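Plostance Paper Goods, returns bench checklist
Tuesday, bench 7

Scissors capped and in rack: OK
Aisle clear of cartons: OK
Cord under bench taped down: redo, tape lifting at one end
Extinguisher tag current: OK
Stationery sets checked for creases: see comment

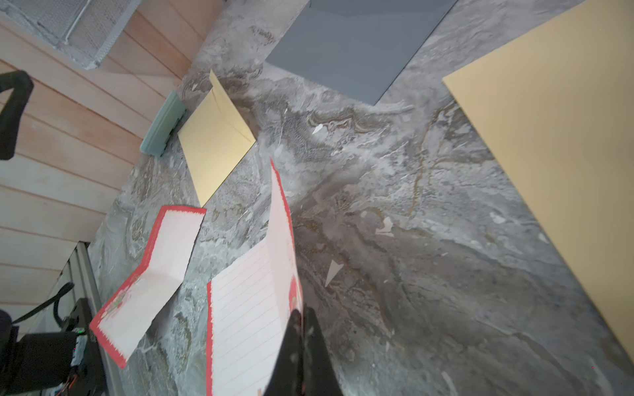

Comment: Creased stock still goes back to Broreo, 16 sets to a box. The lined sheet with the red border lying below the yellow envelope has a diagonal crease, so mark that set as a reject. Recheck tape before 2.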